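Esmont Manipulation Group
Minutes of the review meeting, Mar 8, 2019
Chair: Hiba Khalaf
Present: group members, plus two guests from Gemdale. Apologies from the Honorato office.

1. Previous minutes
Accepted with one fix. The October run was listed as complete. It was stopped early and should be listed that way.

2. Card placement result
The Prornasari team presented its method for learning card placement from human demonstrations. The policy was trained on 339 demonstrations and tested on 50 trials per condition. The headline claim is that it carries over to a new table without retraining.

The chair asked what "new table" meant. Answer: a different table in the same lab, under the same lights, with the organizer set at the same distance from the arm. The chair said she would call that the same table with a different top. The team did not agree but will reword the claim.

There was a long exchange over the failures. The team reports 13 in the main condition. Two members wanted to know how a card that ends up leaning on the organizer, and not in a compartment, had been scored. It was scored as a success if it stayed upright. The draft does not say so anywhere. Several people felt this was the most important line missing from the paper – and that the success rate can't be read without it.
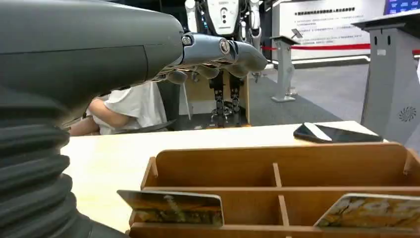 Exhibition hall setup: four-fingered hand over the table, two picture cards against the wooden organizer.

The team argued that a public hall is a harder setting than the lab and ought to count in the method's favor. The chair's view was that a hall stand gives no trial count, no fixed start position and no scoring, so it should stay out of the results section. Gemdale's guests thought it could go in the introduction. Left open.

3. Baseline
The comparison baseline was given 120 demonstrations against 339 for the new method. The team said the baseline stops improving after that point. No curve was shown. The chair said she was not prepared to take a plateau on trust, and asked for the full set to be run on both before anyone writes the word "outperforms" again.

A smaller point: the baseline used the older wrist camera calibration. The team thinks this makes little difference. Not minuted as settled.

4. Scoring by a second person
All trials were scored by the person who ran them. Agreed that a second scorer will go through the recordings without knowing which method is which. Gemdale offered to do this if the files are renamed first.

5. Submission
The team would like to submit in the current round. The chair is against it. Others thought a shorter paper with the claim cut back might be fine – no vote was taken.

Actions
Prornasari team: write down the scoring rule, with leaning cards counted separately.
Prornasari team: rerun baseline on all 339 demonstrations, same calibration for both.
Gemdale: second scoring, once renamed files arrive.
H. Khalaf: comments on the draft, section by section.

Item 6 (lab space) held over to the next meeting.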